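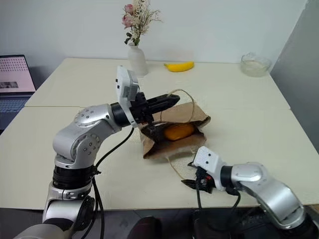

## 七月进展：芒果、纸袋，还有那张桌子

Wenov 项目组的各位好：

又到交报告的时候了。上一份我写得太像流水账，你们回信说想多看看“实际是怎么装的”，那这次我就放开了聊（数字放在最后面，赶时间的可以直接翻过去）。

先说大家最关心的：塑料袋停掉了，全停了！Assunção 店里收银台底下那一卷白色塑料袋，月初还剩小半卷，现在已经挪到后面垫货架用了。顾客买芒果，给的就是牛皮色的手提纸袋，拧成绳的那种纸提手。我本来以为会有一阵子抱怨，结果头一个星期抱怨的主要是我自己，因为我装得太慢。

装一个芒果进纸袋，听起来能有多难？我写申请书的时候也这么想，整个“装袋”环节在申请书里只占了一句话。现在我能就这件事写好几页，你们多担待。

## 装袋到底卡在哪里

纸袋和塑料袋最大的区别是脾气。塑料袋你抖一下就开了，东西往里一丢，它自己会贴上来。纸袋有折痕，有自己的主意。新袋子平着从箱子里拿出来，底是折进去的，要伸手进去把底撑开，撑得不够，芒果一进去就滚到一边，整只袋子跟着歪。撑得太用力呢，侧面的折线就松了，袋子变得软塌塌的，再也站不直。

一开始我们坚持让袋子站着装。申请书里附的流程图也是这么画的：袋子立好，从上面放，提起来，交给顾客。画得真漂亮。可是只装一个芒果的时候，袋子站着特别不划算，口子收得窄，手背会蹭到袋口，芒果皮熟一点就容易在袋边上刮出印子。芒果这东西你们也知道，当天看着好好的，第二天刮过的地方就发黑了，顾客会拿着回来问。

后来换了个法子，让袋子侧躺在桌上，口朝着装的人这边或者稍微斜着，芒果贴着桌面送进去。这样芒果是滑进去的，落差几乎没有。缺点也有：袋子躺着的时候提手到处乱跑，一根在上面拱着，另一根就耷拉在桌上，送芒果的时候很容易把底下那根一起卷进袋子里。卷进去以后你还不知道，要等到提起来才发现只有一边有提手，只好再掏一遍。掏的时候芒果又要受一次罪。

所以现在的规矩是先理提手，再放芒果。我把这句话写在一张卡片上，贴在桌子旁边的墙上，字写得很大。写完我自己还是忘过好几回……习惯这个东西改起来真慢。

还有袋口。纸袋躺着的时候，上面那层纸会往下塌，口子变成一条扁扁的缝。个头小的芒果没关系，大个的就得有一边把上层纸挑起来，另一边送，两头要配合好。配合得好的时候，一下就进去了，看着特别舒服；配合不好，芒果卡在口上，袋子被顶得往后退，在桌上一路滑，追着装，很狼狈。

## 那张桌子

桌子值得单独写一段，因为你们在预算里问过“操作台”那一项是不是必须的。

我的回答是：必须的，而且我后悔没早点换。原来那张台子是收银台的延伸，窄，旁边还放着秤和找零的盘子，袋子一躺下就没地方了。现在用的是两块台面拼起来的一张浅色桌子，宽敞，袋子躺在中间，四周还有余地。中间有一条接缝，我一开始挺嫌弃它的，想着要不要拿胶条封上，后来发现它倒是个现成的记号，袋子摆偏了，对着缝一看就知道。胶条也就没买，这笔小钱省下来了。

浅色台面的好处是脏了马上看得见。芒果有时候会渗一点汁，粘在台面上，黄黄的一小滴，如果不擦，下一个纸袋躺上去底下就是一块印子。纸袋吸汁吸得特别快。顾客看见袋子外面有一块湿印，第一反应就是里面的芒果坏了，我解释过，解释得很累。所以桌边一直放着一块抹布，每装完一轮擦一遍。

坏处是晃眼。下午灯一开，台面反光，盯久了眼睛酸。我在考虑铺一块颜色深一点的薄垫子，顺便还能防滑，治一治袋子满桌跑的毛病。可是垫子又容易藏汁水，擦起来麻烦。这件事还没定，你们要是在别的项目里见过好用的垫子，请一定告诉我，我是认真求推荐！

## 关于纸袋本身

纸袋是跟 Plaria 订的，第一批和第二批手感不太一样。第一批纸偏硬，撑开的时候声音很大，店里安静的时候一抖，大家都会回头看。第二批软一些，好撑，可是揉过以后皱得厉害，躺在桌上像一团刚从书包里掏出来的作业纸。我跟 Plaria 那边说了，对方回得挺快，说第三批会往硬的方向调一点。

里面那层颜色深的也是有讲究的。选样的时候我自己更喜欢里外都是牛皮色的，看着干净；后来挑了里面深色的，一是有点汁水不显眼，二是黄澄澄的芒果搁在深色底上，从袋口往里一看，特别好看。说实话第二条才是我心动的理由（请不要写进审计意见里）。到目前为止还没有人抱怨过里面的颜色，倒是有人问袋子能不能多要一个拿去装礼物，我说不行，心里挺得意的。

提手是我最满意也最头疼的部分。拧成绳的纸提手比扁的那种好拿，勒手没那么厉害，拎一段路也还行。但它有弹性，会自己翘起来，尤其是躺着装的时候，拱在袋口上方，正好挡在芒果要走的路上。你把它往后拨，它过一会儿又弹回来。你要是用力把它压扁，压过的地方就有一个死折，以后拎着总往那一头歪。

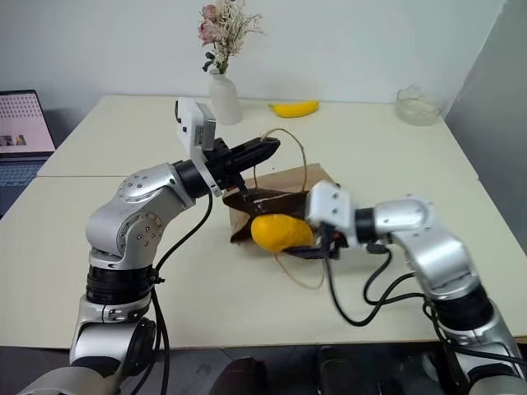
所以我们试过好几种对付提手的办法。拿夹子夹住，夹的时候好好的，松开又弹。往袋子背后折，折完装是顺了，顾客接过去的时候找不着提手，站在那里翻。拿纸胶带粘一下也试过，撕的时候把纸皮带下来一条，难看。最后还是回到最笨的办法：装的时候让提手自己拱着，芒果从它底下过去。只要送的角度低一点，贴着袋口下沿进，提手在上面爱怎么翘怎么翘，碍不着事。

这个“从底下过”的角度花了我好些工夫才摸准。抬高一点就会顶到提手，再低一点又会把下沿的纸往里推，纸一推进去就起褶，褶子会卡住芒果的尖头。对了，芒果的方向也有讲究，窄的那头先进，宽的那头在后，反过来就很容易卡。我一开始觉得这是我的心理作用，后来故意反着装了一下午，确实不好使，火气都装出来了。

托住也比推要好。推着走的芒果会转，转着转着就横过来了。托着送到袋口，稍微停一下，看准了再往里走，到底了再松开，这样它就老老实实待在那里。停那一下看着像是浪费时间，可是返工少了，算下来反而快。我把“停一下”也写到墙上那张卡片上了，卡片快写满了。

芒果进去以后，袋子要慢慢扶起来。这一步出的问题比我想的多。扶得快，芒果从袋子侧面滚到袋底，咚的一声，听着就心疼。现在的做法是先把袋底那头稍微抵住，让芒果先滑到底，再把袋口这头抬起来。两根提手对齐，拎起来看一眼底，没有歪就可以交给顾客了。

## 和 Umex 那边的衔接

店里的讲完了，说说送货的部分。这一块进展没有那么漂亮，我老实交代。

按原计划，七月里外送的订单也应该换成纸袋，由 Umex 来取。换是换了，但是 Umex 的周转箱是按塑料袋的尺寸来的，塑料袋可以挤，纸袋不能挤。纸袋立着放进去，提手高出箱沿一截，盖子一压，提手就折了，袋口也跟着扁了。有顾客收到以后跟我说，芒果很好，袋子像被人坐过。这话我转给 Umex 了，他们挺不好意思的，答应换一种深一点的箱子试试。

新箱子还没到。这段时间里我们先把外送的纸袋口折一道，提手往下放进折口里，箱子能盖上了，代价是每一袋都多一道手工。忙起来的时候这道手工就会被漏掉，我发现过几回漏掉的，都是在傍晚那一阵。傍晚是我们最乱的时候，买菜的人顺路进来，外送的单子也挤在那会儿，桌子上同时躺着好几只袋子，哪只装了哪只没装，我自己都要掀开看。

这一点我想在下个月解决，思路是把桌子分成两边，装好的往一边放，没装的在另一边，中间留出来干活。听着简单，但牵涉到芒果筐放哪里、袋子箱放哪里，整个动线都要跟着挪。我画了一张草图，画得很丑，就不附了。

## 顾客怎么说

这部分我没有做正式问卷，都是站在柜台边听来的，你们就当闲聊看。

年纪大一点的顾客对纸袋接受得很快，好几位说以前买东西就是纸袋装的。反倒是赶时间的年轻人会问一句“有塑料的吗”，听说没有了也就拎着走了。下雨天是个真问题。有一回雨很大，一位顾客走到门口又回来了，说怕袋子半路散掉，我给她套了两层，她走得也不太放心。雨天怎么办，申请书里完全没写，是我的疏忽。目前想到的是鼓励大家自己带袋子，门口摆个小牌子提醒一下。牌子上的话我改了好几版，不想写得像教训人。

还有一位常来的顾客，把用过的纸袋叠得整整齐齐带回来，问能不能再用。我高兴坏了，当场就说可以，说完才想起来卫生上要怎么处理我还没想好。叠过一次的袋子，折痕更深，撑开更费劲，底也没那么平。我拿它装了几个芒果试了试，能用，就是得多扶一会儿。回收再用这件事能不能放进下一阶段，我想听听你们的意见，我个人是很想做的。

## 数字和钱

好，数字来了，答应过放在最后的。

- 七月用掉的纸袋：295 个，包含店内和外送，也包含装坏的。
- 其中装坏报废的：30 个。大部分是月初站着装的那段时间弄坏的，袋底撑破的和提手扯脱的都有。
- 因为磕碰退换的芒果：20 个。比我希望的多，主要出在外送上，新箱子到了以后我会单独记。
- Plaria 的纸袋一共下了三批订单，前面两批已到，第三批在等调整后的样品。

钱的方面没有超。操作台那一项比预算略低一点，省下来的我想挪给雨天的事情（比如进一小批厚一点的袋子试试），需不需要走变更手续，请告诉我一声，我怕自己又理解错表格。上次那张表我填了两遍，第二遍还是填在了错的格子里，谢谢你们帮我改过来。

培训这一项，原来写的是“一次性培训”，我想改成每个月抽点时间一起装一装。装袋的手法靠听是听不会的，我给新来的人讲了半天“低一点、停一下”，对方点头点得很认真，一上手还是从上面往下怼。后来干脆不讲了，站在旁边一起装，装着装着就顺了。这样改不多花钱，只是时间安排上跟申请书不一样，所以在这里先报备。

## 八月打算做的事

桌子分两边这件事排在最前头，动线理顺了，傍晚那一阵应该能喘口气。

然后是 Umex 的新箱子，到了就试，试的时候我会把折口和不折口的都放进去，看看哪种到顾客手里更像样。

Plaria 的第三批样品到了以后，我会先拿几只躺着装、站着装各试一遍再点头。上次第二批我只摸了摸纸就同意了，后来才发现容易皱，这回学乖了。

垫子的事看你们有没有推荐，没有的话我就先自己去买一块便宜的试着铺。另外如果项目组有人路过，欢迎上午来，上午刚到货，芒果最好挑，桌子也还没乱。来之前打个电话就行，店里一般早上八点开门。

下一份报告我争取写短一点。墙上那张卡片我也准备重新抄一遍，抄好了连同第三批纸袋的样品一起寄给你们。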